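This site uses cookies to remember your settings and count visits. By continuing to read you accept this. OK | More information

Reading the Back of the Magnesium Bottle

November 7, 2020

Print this page | E-mail this page

I take a magnesium supplement on most nights and have done so for a couple of years. Last month the brand I had been buying disappeared from the pharmacy shelf, and I had to choose a new one. I bought three, kept the receipts, and spent more time with the labels than I had planned to. These are my notes. I am not a doctor or a pharmacist, and anyone with kidney trouble or on prescription drugs should talk to one before taking any of this.

The first thing to sort out is what the number on the front means. Magnesium is never sold as the bare metal. It is sold as a compound: magnesium oxide, magnesium citrate, magnesium glycinate and so on. Each compound is part magnesium and part something else, and the two parts do not weigh the same. A label can print the weight of the compound or the weight of the magnesium inside it. The second number is called elemental magnesium, and it is the one to compare.

The Supplement Facts panel on the back is where you find it. In the United States the amount printed next to "Magnesium" in that panel should be the elemental amount, with the source in parentheses after it. The front of the bottle is looser. It may repeat the panel figure, or it may give the weight of the whole compound, which is larger and looks better in big type.

The Ondex bottle is a clean case. The front says 100 mg, the panel says 100 mg per capsule, the source is given as magnesium glycinate, and the serving size is one capsule. I had nothing to work out.

The Osik bottle took longer. The front says 702 mg. The panel gives a serving size of three tablets, a compound weight on one line and the elemental amount on the line under it, indented. The 702 is the compound weight for the full three tablets. If you take one tablet and assume you have had 702 mg of magnesium, you are wrong twice, once for the compound and once for the serving. To be fair to the label, all of the information is there. It is in small gray type on a curved surface, and I used a magnifying glass.

The third one, from Grewal, is a powder. The panel gives 200 mg elemental per level scoop, with citrate as the source. The scoop is in the tub. Powders bring their own problem, since a "level scoop" depends on how the powder has settled. I put a number of scoops on a kitchen scale that reads to a tenth of a gram. A scoop from the top of a freshly shaken tub was lighter than one pressed against the side of the same tub. For a mineral supplement the spread did not worry me. I would not want to measure anything stronger that way.

On forms. Oxide is the cheapest and has the most magnesium by weight, so the tablets can be small. It also dissolves poorly, and the usual finding is that less of it is absorbed. Citrate dissolves well, is absorbed better, and has a laxative effect that shows up at higher amounts. Glycinate is magnesium bound to the amino acid glycine. It is bulky, so capsules are large or there are several to a serving, and many people find it easier on the gut. Most of the other forms on sale cost more, and for several of them I could not find enough human research to say whether the extra money does anything.

Some bottles mix forms. "Magnesium (as magnesium glycinate, magnesium oxide)" tells you both are in there and does not tell you how much of each. A capsule with a high elemental amount in a small shell, sold as glycinate, probably has oxide in it. The term to look for is "buffered." It is a legal and ordinary thing to sell, but if you are paying glycinate prices in order to avoid oxide, it matters. A quick check is to compare the elemental amount against the size of the capsule. Glycinate is low in magnesium by weight, so a large dose in one small capsule does not add up.

Next, upper limits. The figure that U.S. reference tables give for adults applies to magnesium from supplements and medicines only, and food is not counted toward it. The reason is that the limit is set by diarrhea, which pills cause and spinach mostly does not. Antacids and some laxatives contain magnesium too and do count. If you take an antacid on a regular basis, read that label in the same sitting.

Timing is simple. With food is easier on the stomach. Magnesium can bind to certain antibiotics and to some thyroid and bone medicines in the gut and keep them from being absorbed, so those need a gap of some hours. The drug leaflet gives the gap. Follow the leaflet over anything you read on a blog, including this one.

The "other ingredients" line is worth thirty seconds. Magnesium stearate shows up there often, and people ask whether it counts as part of the dose. It does not. It is a lubricant that keeps powder from sticking to the machine, and the amount is tiny. Silica and cellulose are there for flow and bulk. The capsule is either gelatin, which comes from animals, or hypromellose, which comes from plants. The Grewal powder has citric acid, a flavor and a sweetener. The flavor is listed as lemon. I would describe it as sour.

Third-party seals are useful within limits. A real testing seal means that a sample was checked for identity, strength and certain contaminants. It makes no claim that the product will help you sleep, or do anything else. There are also seals that are only artwork. A shield with a check mark in it and the words "Quality Assured," with no testing body named, has told you nothing. Of the three bottles I have here, one names a lab and gives a lot number you can look up on a web page. I looked it up. The page loaded and the lot was listed, with an expiration in December of next year.

Price should be worked out per 100 mg of elemental magnesium. Take the price of the bottle, divide by the number of servings, divide by the elemental milligrams per serving, and multiply by 100. Done this way, the order of my three bottles was the reverse of the order by sticker price. The powder was cheapest per unit and cost the most at the register. The Ondex capsules were the most expensive per unit. I have not included shipping, which moves around too much to be worth writing down.
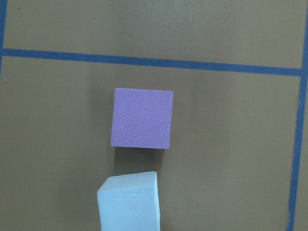

Foam cube and block on a taped surface.

As for what it does, my expectations are modest. If you are low on magnesium, correcting that is worthwhile, and a doctor can help work out whether you are. A standard blood test measures serum magnesium, which the body holds steady at the expense of its stores, so a normal result does not settle the question by itself. If you are not low, the evidence for better sleep or fewer leg cramps is mixed. I kept a sleep log for 13 nights on the Ondex capsules. It shows nothing I would defend. One person, no blinding, and a bedroom radiator that went on partway through.

I am staying with glycinate for the plain reason that citrate at the full scoop did not agree with me. I may go back to a half scoop of the powder when the capsules run out — the price difference is hard to ignore. The Osik tablets went back to the store. They are also very large.

A reader e-mailed after my zinc post to ask about Grulska, which sells a magnesium spray for the skin. I have not bought it. The panel photo on the store page lists milligrams per ten sprays and says nothing about how much passes through the skin, and that is the only number I would want. If they publish one I will read it. The zinc post also has a mistake in the section on lozenges, where I gave the compound weight in one place and the elemental weight in another. I have corrected the table but not yet the text under it.

Print this page | E-mail this page

Get new posts by e-mail. Enter your address to subscribe to the newsletter. You can unsubscribe at any time.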